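The tube cell at Plernstead: looking after it

Posted 27th April

Our little tube-handling cell has been running since October, and so many kind people have written in asking how we keep it going that a small gallery seemed overdue. We call it Salix, after the willow outside the window, and it spends its days lifting glass tubes in and out of a rack. Most of the looking after is plain housekeeping – wiping, checking, putting things back where they belong – and I've grown rather fond of it. The finger pads get cleaned every 200 picks and the full position check comes round every 2000.

Clear tubes along the back row of the white rack, with one more held upright in the gripper. We teach the end position first and work back from there.
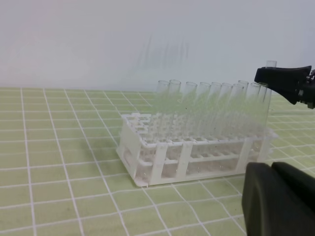 Atallah wrote in to say that glass always slipped for them until they dropped the closing speed and left the force alone, and that it took 4 tries to find a setting they trusted.

We had much the same trouble early on, and slower was the cure for us too. These days we change the speed in small steps and run six tubes at each one before touching it again.

Next comes the mat, which gets a going over with a lint-free cloth. Crumbs do gather, and the grid is what we square the rack against, so I like those white lines nice and clear.

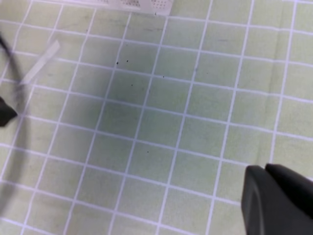 After the wipe we set the rack back on its marks, run one slow cycle with a hand near the stop button, and write it all up in the Nenasell log before anybody goes for coffee.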